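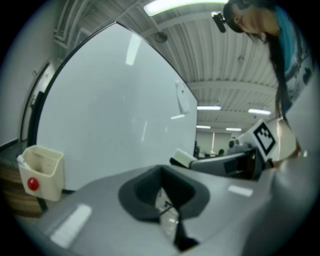 Whiteboard end of the unit, with the second gripper and its marker card on the right.

Blog > Workshop notes > Grippers

I look after the hand-held grippers at Zornwood, and this month most of my time has gone on one pair. They live in the Ekley unit, on the bench numbers 632 and 1105. The numbers come from the parts store and mean nothing, but we've all got used to them.

The trouble started in July with 1105. The recordings looked fine when you played them back, but the position of the gripper jumped every few seconds, always sideways and always by a small amount. I spent a morning blaming the software. Then I picked the thing up, put a thumb on the marker block and felt it move. The screw underneath had backed out by less than a turn.

So the first job now, before anyone records, is a thumb on every marker. If it moves at all, it comes off and goes back on with a fresh screw and a dab of thread lock. I leave it overnight. Hala Bensaid used to give hers an hour, and after the second one came loose she leaves it overnight as well.

Printed cards need more looking after than blocks. They pick up grease from fingers and the corners go soft. I wipe them with a dry cloth and reprint when the black starts to look grey. Print at 100 per cent, with "fit to page" turned off. I lost a whole batch to that setting last year and the sizes were only out by a hair.

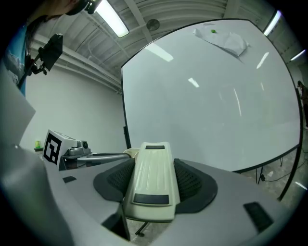
After the markers I do the lens, with a blower first and a cloth only if the blower hasn't shifted it. Then I open and close the fingers a couple of dozen times and listen. A dry rail makes a faint tick at the end of its travel. One drop of light oil is enough. Two drops will find their way to the lens by the afternoon, and then you are cleaning that again.

Calibration comes last. We use the Kistine sheet, the big one, laid flat on a table. Move slowly and fill the corners of the view, which is where everyone gets lazy. I throw away any run with fewer than 141 good views. That's my own figure and Hala thinks it is too fussy, but her runs pass it anyway.

The overhead strip lights still bother me. If a shiny marker catches one at the wrong angle it washes out and the tracking drops for a moment. Matt paper fixed most of it. For the rest I turn my wrist a little and carry on.

I keep a count of open-and-close cycles in a notebook, and the finger pads get changed at 2000 whether they look worn or not. 632 is due next. The new pads are coming from Tawfik and they've sent the wrong thickness twice, so I've asked them to measure one before they post the rest. Until they arrive 632 is on light work only, and 1105 has a strip of yellow tape on its case to say it has been done.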